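Previous Next Contents Index Glossary

Chapter 11

Loudspeaker Lines and Distributed Sound

In the last chapter we connected one amplifier to one loudspeaker and asked how much power reached it. Most sound systems in public buildings do not work that way. A school, a dining room or a train platform may have dozens of small loudspeakers, all playing the same announcement or the same quiet music, and all fed from one amplifier in a closet a long way off. This chapter is about the wiring between the two.

The main ideas are simple and use only Ohm's law and the power formulas you already know. By the end of the chapter you should be able to look at a floor plan, choose a tap setting for each loudspeaker, add up the load, and pick a wire size that does not waste too much of the power on the way.

11.1 The Trouble with Low Impedance

Suppose we have an amplifier rated to drive a load of 4 ohms or more, and we want to connect a number of 8-ohm loudspeakers to it. Two of them in parallel make a load of 4 ohms. A third brings the load down to 2.67 ohms, and the amplifier is now being asked for more current than it was built to supply. It may shut down, run hot, or fail.

We could wire the loudspeakers in series, but then one broken connection silences the whole string. We could mix series and parallel groups, and small installations are sometimes done this way. The arithmetic gets awkward as soon as someone wants to add one more loudspeaker in the hallway, and every loudspeaker in a balanced group plays at the same level whether the room needs it or not.

The second problem is the wire. At low impedance, a useful amount of power means a large current. To put 100 watts into a 4-ohm load, the amplifier must supply 5 amperes. If the pair of wires running out to the load and back has a resistance of 1 ohm, the wire turns 25 watts into heat. That is a quarter of what the loudspeaker receives, and it does nothing for the listener.

11.2 Raising the Voltage

Power companies met the same problem long ago and solved it with transformers. Power is sent over a long distance at high voltage and low current, then stepped down near the place where it is used. A distributed sound system does the same thing on a small scale.

In North America the usual standard is the 70.7-volt line, which most people call a 70-volt line. The number is the RMS voltage on the line when the amplifier is delivering its full rated output. The actual voltage during normal program material is much lower and changes all the time. A 100-volt line is common in other parts of the world and works on the same principle.

Go back to our 100 watts. At 70.7 volts the current is 100 divided by 70.7, or 1.41 amperes. The same 1-ohm wire now loses 1.41 squared times 1, which is 2 watts. We have used the same wire and delivered the same power, and the loss has dropped from 25 watts to 2.

Each loudspeaker on the line has its own small step-down transformer. The primary winding connects across the line, and the secondary connects to the voice coil. All of the primaries are in parallel, so a loudspeaker can be added anywhere along the run.

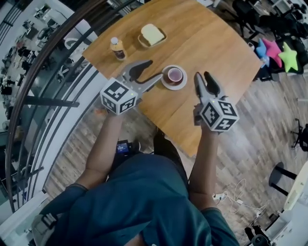

Page 473

11.3 Transformer Taps

Most line transformers have several connections, called taps, on the primary side. Each tap is marked with the power the loudspeaker will draw from the line at full output. A typical set might be marked 1, 2, 4 and 8 watts. Moving from one tap to the next doubles the power, a change of 3 decibels. That is enough to hear clearly but not a large jump.

The taps are useful because rooms differ. A loudspeaker over a quiet reading corner may need only the 1-watt tap, while one near a kitchen door needs 4 watts to be understood over the noise. Both can share the same line and the same amplifier.

The impedance that a tap presents to the line is found from the formula

Z = V squared / P

For a 70.7-volt line, V squared is 5,000 (rounded from 4,998). A 4-watt tap therefore has an impedance of 5,000 divided by 4, or 1,250 ohms. A 1-watt tap has an impedance of 5,000 ohms. You will rarely need these numbers in planning, but they are handy when you check a finished line with an impedance meter.

11.4 Adding Up the Load

Planning a line takes very little math. Add the tap settings of all the loudspeakers. The total must not be more than the rated power of the amplifier, and it is good practice to leave some room.

Example 11-1. The Ganitz Hotel has a dining room with 11 ceiling loudspeakers set at 4 watts each and a corridor with 7 loudspeakers set at 2 watts each. Find the total load and choose an amplifier.

Dining room: 11 x 4 = 44 watts
Corridor: 7 x 2 = 14 watts
Total: 58 watts

Line transformers are not perfect. Part of the power drawn from the line is lost in the core and windings, and we call this the insertion loss. Designers usually add 20 percent to the total to cover this loss and leave a small reserve. For the Ganitz Hotel that gives 58 x 1.2 = 69.6 watts. A 60-watt amplifier would carry the taps themselves but would leave almost nothing over. The next common size, 100 watts, is the better choice, and it leaves room for a few loudspeakers in the lobby later on.

If the line is measured before the amplifier is connected, the impedance should be near 5,000 divided by 58, or 86 ohms. A reading much lower than this points to a wiring fault or a tap set too high. One frequent mistake is a loudspeaker connected straight to the line with its transformer left out – the meter will then show 8 ohms or less.

11.5 Local Amplifiers

There is another way to serve a scattered group of loudspeakers. A small amplifier can be mounted at or near each loudspeaker, with a line-level audio signal and a low-voltage DC supply run to it. No high-voltage speaker line is needed. The audio pair carries almost no current, so its resistance hardly matters, but the supply pair now has the same kind of wire loss we found in Section 11.1.

The choice between the two methods depends on the building. Where many loudspeakers play one program, the 70-volt line is cheap and easy to extend. Where each room has its own source and its own volume control, local amplifiers may need less equipment overall. The Akow Library in Problem 9 uses both, with a paging line through the public areas and local amplifiers in the study rooms. We will return to this building in Chapter 12 when we take up grounding and hum.

Terms to Know

Distributed system
Insertion loss
Line transformer
Tap
70.7-volt line

Before you go on to Section 11.6, review the table of wire resistance in Appendix B. The resistance listed there is for a single conductor. Current has to travel out to the loudspeaker and back again, so the length of the run must be doubled before you use the table.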